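Home | About | Courses | Fees | Visit | Contact

We use cookies to keep this site working and to see which pages get read. Accept | Settings

About Pirnine

Pirnine is an evening school for adults who want to learn bookkeeping and payroll. We started with one class in a rented room above the Hekeck print shop and moved to our own floor at Stellside when the class outgrew it. Last year 363 people enrolled, and 338 of them finished the course they signed up for.

Most of our students have day jobs. Many keep the books for a small business already and want to know if they are doing it right. Others are coming back to work after years away and need a certificate to show an employer. 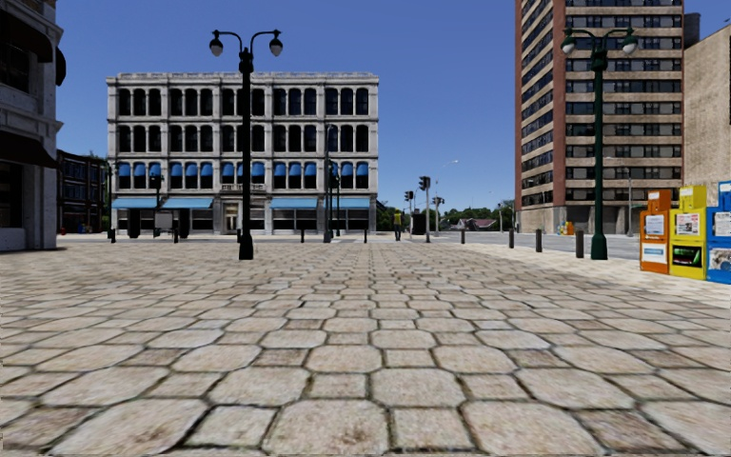
Classes meet twice a week and run for 28 weeks, with a break in August. We teach double entry on paper first and move to software in the second term. Students sometimes ask to skip the paper part. We don't allow it. People who have closed a ledger by hand find their own mistakes faster later on.

Getting to class

Stellside is served by two bus lines, and both stop within a short walk of the school. Evening students may park in the Reisinger lot after 5:30. Bring your ticket to the front desk and we will stamp it. Please allow extra time on the first night of term, when the desk is busy with book pickups. 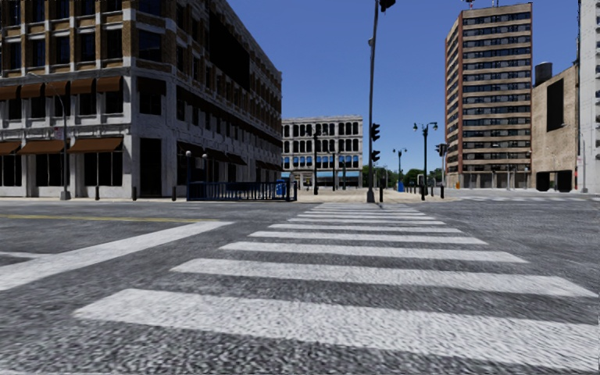 What it costs

Tuition is charged by the term and can be paid monthly. The price includes the workbook and one exam sitting. A second sitting is extra. If you withdraw before the third week, we refund everything except the registration fee.

Employers who send two or more people in the same term get a reduced rate. Ask the office for the form before you enroll, as we can't apply it afterward.
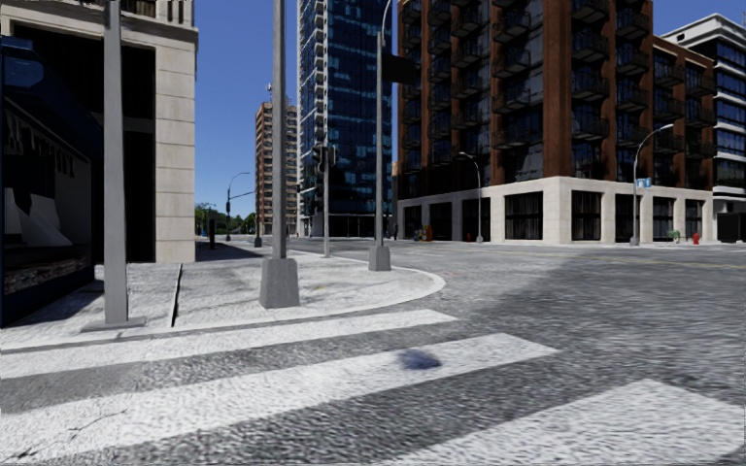 We also run a lending shelf of textbooks and past exam papers, now over 1,000 items. Anyone enrolled can borrow from it, and former students keep their borrowing card for a year after they finish. Calculators can be borrowed for the evening but not taken home.

The office is open from noon until the last class ends. Page last updated 13 October 2019.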